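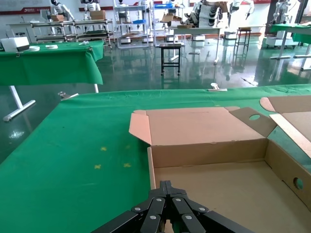
Moving apartments in June, second time in three years. Writing down what I did with the boxes so I can find it next time.

---

I bought 12 small boxes and 17 mediums. No large ones. Last time I filled a large one with cookbooks and it sat by the door until my brother came over.

---

Books go in smalls. Pans go in mediums with towels between them. Plates stand on edge, like records. I lost two plates last move and both were lying flat.

---

The boxes came from Sellitus, the packing store on the corner of my street. They take back unused ones if they're still folded. I returned four mediums and got store credit, which I spent on tape.

---

Tape: two strips along the bottom seam, one across. The cheap roll split down the middle every time I pulled it. The second roll was fine.

---

I wrote the room on two sides and the top. Marker on the top only is useless once they're stacked. I knew this from last time and still did it wrong on the first few.

---

Movers were Skornow. Quote was $346 for a two-hour minimum, truck included. They finished inside the two hours. I had another quote for $300 but it left out the stairs fee.

---

They came at 8 a.m. I was still packing the bathroom. Pack the bathroom the night before and keep out one bag.

---

Things I put in that bag: phone charger, toothbrush, scissors, toilet paper, the lease, a lamp. The new bedroom has no ceiling light, so the lamp got used right away.

---

Sarita Agarwal asked what I did with the internet. I called two weeks ahead and they still had the old unit number. Had to call again from the new place and wait on hold for most of lunch.

---

Kitchen got unpacked first, then the bed, then clothes. Books are still in the hall.

---

Empty boxes: I put them up on the building board as free, and a couple on the second floor took most of them the same evening. Kept three smalls for the closet shelf.

---

Still can't find the can opener. It isn't in anything marked kitchen.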